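Kukura Two-Arm Packing Cell

The Kukura is a bench cell for small shops and packing rooms. It has two arms on one front rail, and it takes over the part of packing which tires the hands: opening thin carrier bags and moving goods between bag and bowl.

Soft bags

Thin plastic is difficult for machines. It folds, it sticks, and the light goes through it. We teach each cell with the kind of bag you use at your counter.

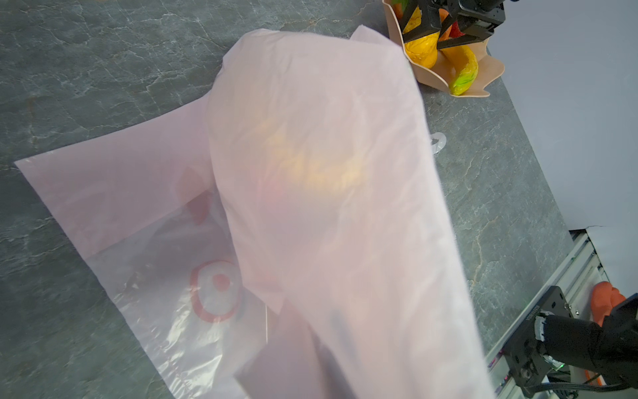 What changes for your staff

At our customer in Hosside the packers did not lose their places. They now check the orders and speak with customers, and the cell does the repeating work – 319 bags on a usual day. Freya Fothergill, shift leader there, asked for 3 weeks of training and her team needed less.
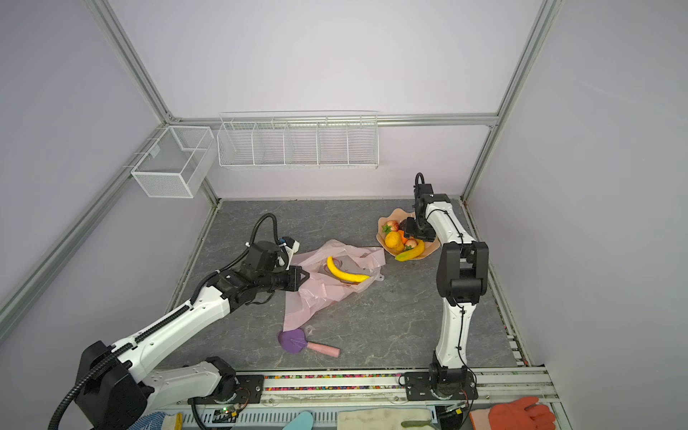
Training is held at our workshop in Dikilham or at your site. The first lessons use toy fruit, such as the strawberries and the banana in the wavy bowl, so a wrong grip costs nothing. After this your people bring their own goods.

Daily care

Wipe the floor panel after each shift. Keep the front rail clean and check the cables every Monday. 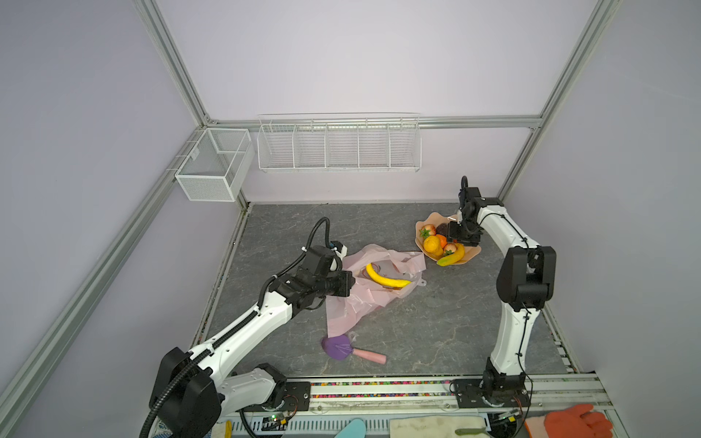 Ordering

Order code 321, delivery from Pickering in 17 working days. Please send us two of your bags with the order.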